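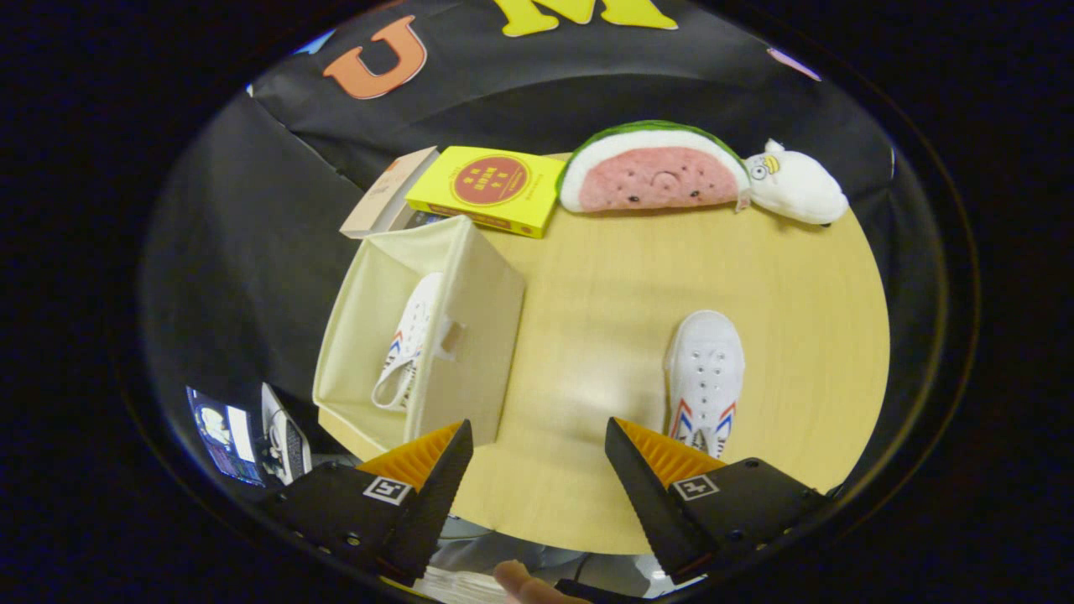 Acrylic Paint Markers: Common Questions

What surfaces will the Denholm markers write on?
Paper, canvas, wood, glass, glazed ceramic and most fabrics. Oily or waxed surfaces need a wipe with rubbing alcohol first. They do not hold well on silicone.

How do I start a new marker?
Shake it with the cap on until you hear the ball move freely. Press the nib down on scrap paper several times and wait for the paint to reach the tip. Pumping too hard floods the nib – if that happens, blot it and carry on.

Can I use them on canvas or leather?
Canvas, yes. Leather has to be stripped of its factory finish or the paint will crack where it bends. Two thin coats hold up better than one thick one.

Is the paint waterproof?
Once dry, it resists water on porous surfaces. On glass and ceramic it can be scratched off unless you bake or varnish it. Keep painted areas of plates and mugs away from food and lips.

How far does one marker go?
The medium nib draws roughly 100 yards of line on smooth paper. Rough canvas uses it up much faster.

Are the nibs replaceable?
Yes, on the medium and broad sizes. Pull the old nib out with tweezers and push the new one in, flat end first. Fornow nibs fit the medium only. The fine nib is fixed.

Can I mix colors?
Wet paint can be blended on a plastic palette. Don't touch one nib to another color unless you clean it right after.

How should I store them?
Flat, caps on tight, above freezing.

Last updated: 12/03/2019

Comments

Léonie Marchal: Do the broad nibs come in packs? I can only find singles.

grirkaletti: My white one clogged after a month. Soaked the nib in warm water overnight and it's fine now.

Aubert: What varnish do you use over these on wood? Mine smeared the black.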